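Search the archive
Search this list Advanced Go

[tables-and-benches] Re: finish for pale kitchen table, and sponges
Tue 29 July
Posted by Lesego Engelbrecht

Hi all, quick one before I pick the kids up, so sorry for the typing. Replies in line under Ebbe's bits.

Ebbe Myklebust wrote:

> Hello list. We've been handed down a light wood kitchen table, species
> unknown, could be ash, could be something else entirely. Previous owner
> oiled it, we think, but it's gone a bit grey and furry near the kettle
> end. Flat matte look everywhere else and I'd like to keep that. I don't
> want shiny.

Oil then, or hardwax oil. Not poly. You'll get matte out of a poly tin if the label says matte but the first hot pan goes through it and then you're sanding the whole top. Oil you can patch. We patch ours at the stove end every November and leave the rest till it looks thirsty.

Furry bit is raised grain. Wipe it damp, let it dry overnight, knock it back by hand with 200 or whatever's closest in the drawer. With the grain. If your grain swings off at an angle like mine does you follow it as best you can, go light on the curvy parts. Don't get the orbital out for a patch that size, you'll dish it and see it every morning when the sun's low.

Grey is a different thing, that's water sitting. If it doesn't shift with the sanding then try oxalic acid, the hardware place sells it as deck brightener. Gloves and glasses. Rinse properly. Do the whole board edge to edge or you'll have a clean oval in the middle of it. Ask me how many ovals.

> Alvar says never put a wet sponge near it, full stop. Torbjørn says he's
> used the ordinary kitchen ones on his bench for years with no drama. Who
> is right? Also does it matter which side, my partner uses the scourer
> for everything.

Both sort of. Alvar's table is soap finished, he has to be fussy. Torbjørn's bench has got more oil in it than a ute.

Foam side, wrung out hard, no worries. Scourer side, no. It won't look like anything the first week and then you've got a dull track where everybody wipes the same way, and that track soaks up tea like blotting paper. I know there's the white scourers that are meant to be gentle. Still wouldn't, not on oil. Keep the rough side for the roasting tin.

Bigger thing is where you leave it after. Sponge parked on the timber soaking wet, that's your grey patch I reckon. Ours lives in a dish by the sink, in theory. In practice it ends up on the table as often as not and I go round moving it. Foam up is a bit better than foam down but neither's good if it's dripping.

> Hermenegildo mentioned a soap he gets, Sodik I think? Is it worth
> chasing up or will dish liquid do?

I've got a bottle of the Sodik. It's fine. Smells like a church. Dish liquid will do if it's a drop in a bowl of warm water and you go over it with a clean cloth after. What you don't want is the squirt straight on the wood, or the lemon stuff with bleach in. I used the Girard spray cleaner for a while and it left the top patchy, though that could of been me being lazy with the rinse. Hermenegildo can tell you more, he's on his third bottle and keeps notes.

> Last thing. Underside has a stamp, looks like Flarkwood and 1891. Is
> that a maker? Should I be more careful if it's that old?

No idea on Flarkwood, sorry. Never seen it on anything here. Could be a street number or a batch for all I know, I wouldn't go calling it an antique on the strength of that. Put a photo of the stamp up, somebody will bite. And look at the screws while you're under there, crosshead screws and it's not 1891, or someone's been at it. If it does turn out old, hold off on the acid till you've asked someone who knows.

You also asked off list what ours looks like these days. Last coat was in November so it's had a fair go of winter. Pic of the top, usual culprit left out on it:
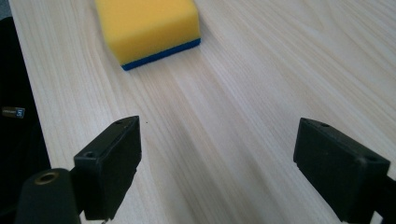 Our tabletop, with the sponge where it shouldn't be. Yellow foam, blue scourer underneath.

So that's the look I'd be aiming for if you want to stay pale. Smooth but no gloss, the grain doing most of the work. If yours goes yellow on the first coat you've bought a plain linseed, stop and get one with a bit of white in it. Try it underneath first, next to your stamp but not over it.

Rough order for the kettle end:

- wash, foam side, dry overnight
- sand by hand, wipe off the dust
- acid only if still grey, rinse, dry again (give it two nights)
- thin coat of oil, wipe off everything that hasn't gone in after 16 minutes or so, tin says 15 to 20
- second coat next day
- keep the kettle on a trivet for 7 days, longer if you can stand it

Rags flat outside to dry, not scrunched up in the bin. They can catch fire on their own, seriously.

Colour will be out of step with the rest of the top for a while. Leave it. It creeps back.

Torbjørn, are you still after the Juvel scraper? It's in my shed, blade needs a burr put back on it but otherwise ok. Can bring it to the next meetup, or post it if you cover the postage.

Have to run, will check the list tonight

Lesego

Contact the list owner | Copyright remains with the individual posters | Back to top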